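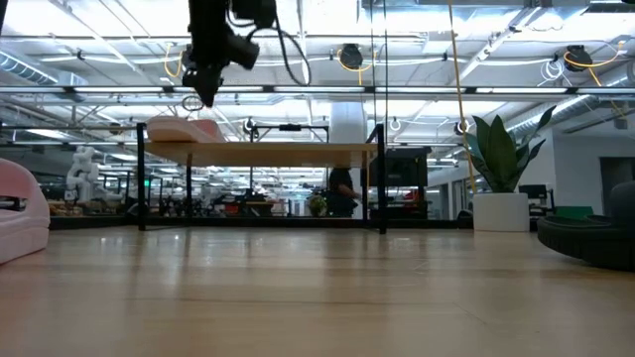
A pale wooden floor, a table on black legs and a plant in a white pot.

Why Is a Wooden Floor Shiny?

By the Litham Young Readers desk
30 Jan 2024
Reading time: 7 minutes (less if you skip the bit about socks)

Floors have a hard life. They get stamped on, rolled over and spilled on, and then people complain that they creak. So let's be polite for once and look down.

A wooden floor is often made of planks, which are long, flat pieces of wood laid side by side. The thin line where two planks meet is called a seam. If you stand at one end of a big room, the seams seem to lean towards each other as they get further away. They haven't moved. Your eyes are doing it. Things look smaller when they are far off, and that goes for the gaps between seams too. Artists call this perspective and are very proud of it.

Where does the shine come from?

Bare wood is full of tiny bumps and dips. When light lands on it, the bumps send the light off in all directions, a bit like a class being let out for lunch. The wood looks dull.

Many floors are given a clear coat, such as varnish. It fills the dips and makes a smooth top. Now much of the light bounces off in the same direction, and you see bright streaks where the lamps are reflected. A puddle does the same trick, but you get told off for having one indoors.

What are the wavy lines?

Those are the grain. A tree grows a new layer of wood under its bark, usually one each year. Cut the trunk straight across and the layers look like rings. Cut it lengthways into planks and they look like stripes, loops or flames. Some people can see faces in them, mostly when they should be doing their spellings.

Is a table the same stuff?

It can be. A wooden tabletop has grain too, if it is cut from real timber. Plenty of tables have metal legs, though. Metal is strong even when it is thin, so the legs can be skinny and leave lots of space underneath for feet, bags and sulking.

What about the plant?

It is a cousin of the table, in a very distant sort of way. Both began with a plant making its own food from light, water and air. Only one of them still needs watering. Please check which before you fill the can.

Try it at home

Find a wooden floor and crouch until your chin is near your knees. Look along it towards a window or lamp. Now stand up and look straight down. The bright patch will have slid somewhere else, or gone. Do this in shoes or bare feet. Socks on a shiny floor are a different experiment, and it usually ends on your bottom.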